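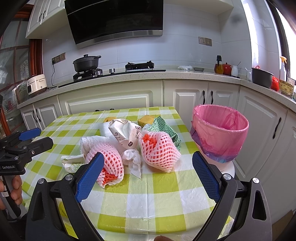
My grandmother owned one tablecloth for company and one for everything else, and I can tell you a lot more about the second one. It was plastic, it smelled like a new shower curtain for the first year, and it's where I learned to shell peas, do long division and lose at cards.

So when I moved into my apartment in Stinden and found I'd inherited a nice bare table, the kind people tell you to oil twice a year, I lasted two weeks. Then I went out and bought three yards of the cheap stuff off the roll. I've been defending that choice at dinner parties ever since, and this spring I decided to go find the people who'd be on my side.

First stop was Lularen, a narrow shop on Lins Street that sells wipe-clean cloth by the yard and pretty much nothing else. Waraporn Jaidee has run it since her aunt retired. She keeps 78 patterns on the wall (lemons, roosters, a truly alarming number of sunflowers) and she knows exactly which ones move.

"Checks," she told me, before I'd even gotten my coat off. "Always checks. People come in, they look at every single roll for an hour, and then they buy checks."

I asked her why and she shrugged. Her guess is that a check looks like a picnic, and everybody thinks they like picnics. Mine is that it hides crumbs! We went back and forth on this for a while, and then a man came in wanting lemons, so neither of us won.

She taught me a few things I wish I'd known sooner. Fold lines will come out if you leave the cloth rolled around a cardboard tube for a couple of days. A hair dryer on low works too, if you're impatient like me, but keep it moving. Never put a hot pan straight on it. (I have a ring the size of a saucepan that proves I wasn't told this in time.) And buy it eight inches longer than you think, because it creeps.

My next visit was to Emerson Rocha, who runs a lunch place out in Forstead with 44 seats and no printed menu. He tried real linen when he opened. It was beautiful, he said, and the laundry bill nearly finished him by October. Now there's plastic on every table and his regulars lean their elbows on it like they're at home. I had the bean soup, spilled some, and felt no shame at all.

Not everybody's a convert. My neighbor Svetozár Hudec refinishes furniture and he took one look at my kitchen and actually sighed. Covering good oak, he says, is like wearing a raincoat to bed. He did admit, after coffee and a second slice of cake, that his own workbench has had the same sheet of plastic on it for years. "It's a bench," he said. Sure, Svetozár.

I've kept mine. It has the pan ring, a purple marker line from my niece, and one corner the cat has been working on. Waraporn has a roll of blue checks put aside for me, and I'm going back for it on Saturday.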